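Ticket 1169
Status: Closed
Product: Zerkus Orders (hosted)
Customer: Nutsugah Teas
Raised by: Aba Ofori
Assigned to: Hartmut Bauerfeind, then Nkrumah Quaye, then Hartmut Bauerfeind again
Priority: Normal (customer disputes this)
Subject: Customers receiving their order confirmation twice

Aba Ofori, Nutsugah Teas
Since we moved to the hosted version, people who buy tea from us get an email thanking them for buying tea. So far so good. Then at two in the morning they get the same email again. Same order number, same wording, same picture of a teapot. A few have written in to ask whether they've been charged twice. One has written in to ask whether we're all right.

I have not changed any settings. I know everybody says that.

Hartmut Bauerfeind, Zerkus Support
Hello Aba, thanks for getting in touch. Could you tell me which browser you are using, and try clearing the cache?

Aba Ofori, Nutsugah Teas
I'm asleep at two in the morning, and so is the browser. I have cleared the cache anyway, in a spirit of goodwill. Last night it did it again.

Hartmut Bauerfeind, Zerkus Support
Fair point, that was the standard first reply and I should have read yours properly. Please send one of the duplicates with its full headers. In most mail programs it's under View Source or Show Original. Forwarding the message won't do it, as that wraps it in your own headers and I end up investigating you.

Aba Ofori, Nutsugah Teas
Headers attached for both copies of the same order. I have no idea what I'm looking at but the second one is longer, if that's a clue. My colleague Ama Asamoah thinks it is a clue. She has also started a spreadsheet, so please fix this before it gets a second tab.

Internal note, Hartmut Bauerfeind
First copy: sent by our mail service seconds after the order, as it should be. Message ID in our usual format.
Second copy: different message ID format, the old one from version 8. Nothing in our outgoing log for that address at that hour. Whatever sends this mail, the hosted account isn't doing it. It is signed correctly, though, so it is something with valid credentials for their domain.

Hartmut Bauerfeind, Zerkus Support
The second email isn't coming from your hosted account. It's coming from something that used to be you. When you moved over, what happened to the old installation?

Aba Ofori, Nutsugah Teas
It was switched off. I was there, in the sense that I was copied in on the email saying it had been switched off.

Hartmut Bauerfeind, Zerkus Support
Who sent that email?

Aba Ofori, Nutsugah Teas
Ruvumus, who hosted the old one. It says "your service has been deactivated". It also says we still owe them for June, which I'd taken as a sign of closure.

Internal note, Hartmut Bauerfeind
Passing to Nkrumah, I'm on leave. Theory: the old installation has lost its public web address but the machine behind it is still running, along with its nightly job. In version 8 the nightly job looked for orders with no "confirmation sent" mark and mailed them. What I can't explain is how it knows about new orders. It ought to be mailing people about tea they bought in the spring.

Nkrumah Quaye, Zerkus Support
Hello Aba, I've taken this over from Hartmut. I have read everything above, so you won't have to explain the teapot. Can you tell me whether you use any kind of stock or postage tool that talks to your orders?

Aba Ofori, Nutsugah Teas
We print the postage labels from Pakeso. It was set up by Ayuba Osei, who has left to do something with boats. It works, and I've made a point of never opening it.

Nkrumah Quaye, Zerkus Support
Please open it. Under Connections there'll be a list of the places it copies orders to. I only need the names. Don't press anything that looks helpful.

Aba Ofori, Nutsugah Teas
There are 2. One is called "Shop" and the other is called "Shop (old) DO NOT DELETE".

Nkrumah Quaye, Zerkus Support
Thank you. I think we've found it. Please still don't delete it, however much it seems to want you to.

Internal note, Nkrumah Quaye
Chain as I understand it: order comes in to hosted account, hosted account sends the first confirmation. Pakeso collects the order for the label, then copies it to every connection in its list, including the old server. Old server files it as a brand new order with no "sent" mark. At two o'clock the nightly job wakes up, finds some lovely unconfirmed orders and does its duty. Every part of this is working perfectly.

Checked with Ama's spreadsheet, which is better than our log. She has 141 duplicates, and every one of them had a label printed the same day. Orders collected in person never get the second email. That settles it for me.
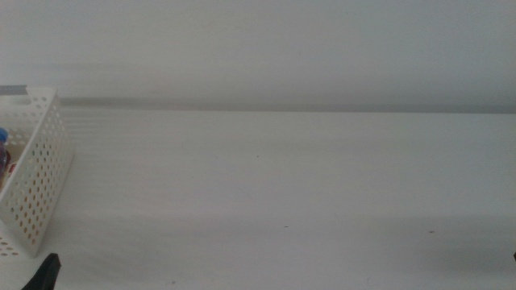
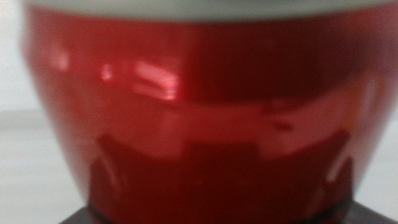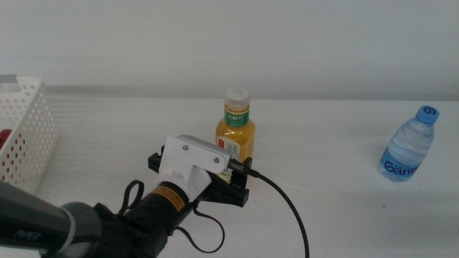 If we remove the old connection from Pakeso, will we lose the labels or the order history?

The labels will carry on as before, as they're made from the "Shop" connection and the old one only receives copies. Your order history is kept in the hosted account. Anything from before the move was brought across at the time, and you can check by searching for an old order number before you remove the connection. Postage records stay in Pakeso whichever connections are switched on.

Aba Ofori, Nutsugah Teas
I searched for an old order and it's there. It was one of my mother's, and she's never once paid full price. I'm ready to press the thing.

Nkrumah Quaye, Zerkus Support
Please do it in this order:
Switch the old connection to Paused and save.
Place a test order with a label. Use an email address you can check.
Leave it overnight.
If only one email arrives, go back and remove the connection.
Then ask Ruvumus, in writing, to stop the machine itself and withdraw its mail password.

The last step matters even if the emails have stopped. There's a server out there able to send signed mail in your name, and at present its only interest is tea.

Aba Ofori, Nutsugah Teas
Paused it. A box came up asking "Are you sure? Ayuba will be notified." I was sure. I hope he has signal.

Ordered myself a packet of the smoked one at ten past four. One confirmation so far. Going home.

Aba Ofori, Nutsugah Teas
One email. I was awake at two to see, which I suppose makes me the last person the nightly job has managed to disturb. Ama says nothing came in to the shared inbox either, and she has put the date in green.

Nkrumah Quaye, Zerkus Support
Good. Remove the connection whenever you like, and let me know how you get on with Ruvumus.

Aba Ofori, Nutsugah Teas
Ruvumus say the service was deactivated and can't be sending anything. I sent them the headers. They asked which browser I was using.

Internal note, Hartmut Bauerfeind
Back from leave, taking this one again. Wrote to Ruvumus myself with the server address from the headers and the times. Their reply: the customer's account was closed, but the machine was "retained for the outstanding balance". So it was being held hostage and got on with its work. They'll shut it down once the June invoice is paid or disputed.

Hartmut Bauerfeind, Zerkus Support
Hello Aba, I'm back, with apologies again about the cache. Ruvumus will stop the machine when the June bill is settled one way or the other. Whether you owe it is between you and them, but you don't need to wait for that. In your domain settings there's a mail key labelled "old". Remove that one and anything the old server sends will no longer be signed as you. Leave the key labelled "zerkus" where it is, as that's ours.

Aba Ofori, Nutsugah Teas
Removed. Sent a test from the shop and it arrived once, properly signed, teapot and all. I've disputed June on the grounds that they told me it was off.

Can the customers who got two be told something? Ama has a list. Ama has, as you know, a very good list.

Hartmut Bauerfeind, Zerkus Support
You can send one message to a saved list from Customers, then Write to List. Import Ama's sheet as a CSV and match the email column. Untick "Repeat nightly", which is ticked by default. I have raised that with the developers as a separate ticket.

Aba Ofori, Nutsugah Teas
Unticked, checked, and checked again by Ama. It went out this morning. Several people replied to say they hadn't noticed, and one has ordered more tea. You can close this.

Hartmut Bauerfeind, Zerkus Support
Closed. You'll get an automatic email confirming that. Let me know if you get two.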